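FOR IMMEDIATE RELEASE

Sun 18 February

Resley Yarn Swap Is Moving to Lindholm Hall, and We Finally Have Room for Everybody

LINDHOLM — Hi all, Janaka Paul here, and I get to write the good news this year! The Resley Yarn Swap is back in April, and for the first time we're holding it at Lindholm Hall on Lelter Street instead of squeezing into the back half of the Resley library. If you were there last spring you'll remember the line down the stairs. We had 406 people through the door in a room that's rated for 165 at a time, so a lot of you spent more time looking at coats than at wool. I'm sorry about that, and thank you for being so nice about it.

The new hall holds 227, it's all on one level, and it has a parking lot (a real one, with lights). Doors open at 10 in the morning and we close up at 4. Admission is free, same as always.

If you've never been to a swap, it's pretty simple. You bring yarn you're never going to use, we weigh it at the front desk, and you get tokens to spend on somebody else's yarn you're never going to use. Full skeins and partial balls are both fine. Please wind up anything that's come loose and tape a note to it if you know the fiber. Half the questions we get all day are "is this wool?" and I can only sniff so many balls before lunch.

Needles, hooks, patterns and buttons go on the side tables and don't need tokens. Take what you like and leave some for the afternoon crowd.

We're also adding a mending corner this year, which I'm very excited about. Alvar Aasen has run the repair bench at Wotisik Crafts for years and he'll be fixing moth holes, dropped stitches and saggy cuffs from 11 to 3. I asked him what people should bring. "Bring the sweater you feel guilty about," he told me. "Wash it first, though. I mean that." Alvar fixed a cardigan of mine that I'd closed in a car door, and you'd have to know where to look.

Kids are welcome and there's a table set aside for them, with pom-pom makers and big plastic needles. Children under 10 need a grown-up with them.

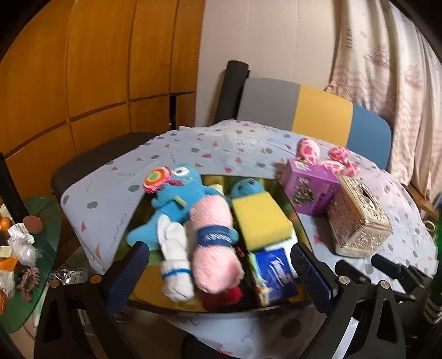 Anything left at the end of the day gets boxed up for the after-school knitting club at Resley Elementary, so if you're dropping off and can't stay, that's where your extra tokens go too. You can leave donations at Wotisik Crafts any day they're open, starting the last week of March. Ask for the swap bin by the register. We can't take rugs, fabric yardage or anything with a smell — I know it's your grandmother's, and I still can't take it.

Coffee and cinnamon buns will be for sale in the lobby, cash only. Please keep them in the lobby! We lost some very nice alpaca to icing last time.

The exact April date goes up on the Wotisik Crafts front window and the library notice board as soon as the hall signs off on our setup hours. Reporters who'd like to come by early while we're laying out the tables are welcome to, and you may be handed a box.

Press contact: Janaka Paul, Resley Yarn Swap. Messages can be left at the Wotisik Crafts counter.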